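Workshop notebook, bench 2 - small saucepan, lid and handle checks
29/12/2024

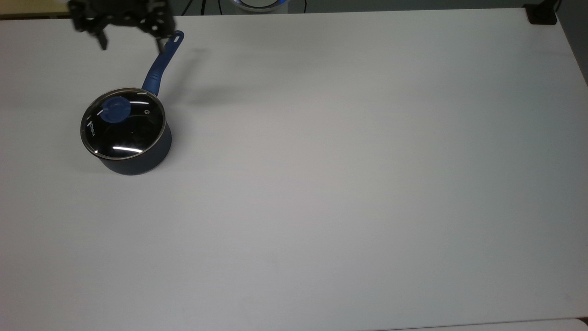
Carrying on from the kettle entry. Today was the small saucepan only. The larger pans wait until the new scale arrives. Everything below was done on the white table, which was wiped down first and left to dry before anything was weighed or marked.

Item: small saucepan, dark navy outside, glass lid with metal rim, blue knob, long blue handle with a hanging hole. Logged as pan 6. Hanyu had it down as pan 2 on the old sheet, so the old sheet is now wrong in at least one row. I have struck the row through and initialed it. Do not reuse the number.

Reason for the check: Shengli wants one pan for the glue pot work (hide glue, water bath) and asked whether this one will stand on the small hotplate without tipping when the inner jar is out. The handle is long for the size of the body and he did not like the look of it.

Tipping, empty, lid on. Pan stood on the hotplate top, plate off and cold. Handle pushed down at the hanging hole with the spring gauge until the far side of the base lifted. Repeated with lid off. Lifts noticeably sooner with the lid off, as expected. The lid is a fair part of the total weight. Readings are on the loose sheet clipped to the back cover, will copy them in when the gauge has been zeroed against Fengying's. Mine was reading high before I started and I don't trust the absolute values, only the order.

Tipping, filled to the line we would use for the bath. Much better. Could not lift the far side with anything like a normal knock. With water in it the pan slid on the plate before it tipped. So the risk is the empty or nearly empty state, meaning at the start, at the end, and when someone lets it boil down.

Handle direction matters more than I had allowed for. On the hotplate the handle has to point to the back left corner or it sits over the front edge of the bench at hip height. Pointing it back left puts it near the power lead. Lead re-routed under the shelf and held with two clips. Muchen to check the clips don't foul the drawer.

Lid fit. Turned the lid through a full circle in 90 degree steps and tried for rock at each position by pressing on the rim. Slight rock in one position, none in the other three. Could be the lid or the lip of the pan. Put a strip of thin paper under the rim and pulled: it drags everywhere except at the same place on the pan each time, whatever way the lid is turned. So it is the pan lip, very slightly low on one side. Not worth dressing. It will vent a little there, in addition to the vent hole, and for a water bath that does no harm.

Vent hole. Cleared with a soft wire, nothing came out. Position noted with respect to the knob so that the lid can be set with the vent facing away from whoever is stirring. Yutong suggested a paint dot on the rim. I would sooner not put paint near heat and steam. Scratch mark on the lip of the pan instead, to be done with the carbide scriber.

Knob. Firm, no play. Did not take the screw out.

Handle joint. No movement by hand in any direction. Held the handle and loaded the pan with water to the bath line, then a bit over, lifted clear of the table and held for a slow count of thirty. No creak, no drop. Repeated after the hot run, same.

Hot run, water only, lid on, hotplate at our usual mark. Started from tap temperature. Handle temperature taken with the contact probe at two places, near the body and near the hanging hole. Near the body it reached 136 F by the end of the run, which is too warm to grip for long with a bare hand. The outer end stayed comfortable throughout. Rule for the glue bench: lift by the outer half, cloth or glove if the pan has been on longer than one batch. Knob was not measured. Should be. I forgot until the water was already down the sink.

Water loss over the run was small with the lid on. For a glue bath the lid comes off anyway as the jar stands proud of the rim, so that result doesn't tell us much. A plywood collar would cut the loss. Yutong has an offcut from the Clornosora job that is wide enough. Center hole to suit the jar, outside diameter to sit inside the lip, one notch for the thermometer. Seal the edges or it will swell and jam.

Jar. The Cellum jar is too tall. The Wusano one goes in with clearance all round but needs a trivet under it so the glass isn't on the base of the pan. Used a folded wire ring for the trial. A turned ring would be neater, low priority.

Cleaning. Washed, dried, no residue. Glass shows every fingerprint, so wipe it before judging whether it is scratched. I had two "scratches" written down on the first pass and both wiped off.

Storage. By the hanging hole on the hook rail, lid separate on the shelf. Do not hang it from the hook above the grinder.

Open items
- zero the spring gauge, copy tipping values in
- knob temperature on the next hot run
- scribe vent mark on pan lip
- collar and trivet ring (Yutong / me)
- clips and drawer (Muchen)
- ask Guo whether the small hotplate can be had with a raised rim. If so the sliding question goes away
- Hanyu to reissue the pan sheet with the corrected numbers

Shengli can have it for the bath as it stands, provided it is never left empty on the plate with the lid off. Next entry, larger pans, probably not before February.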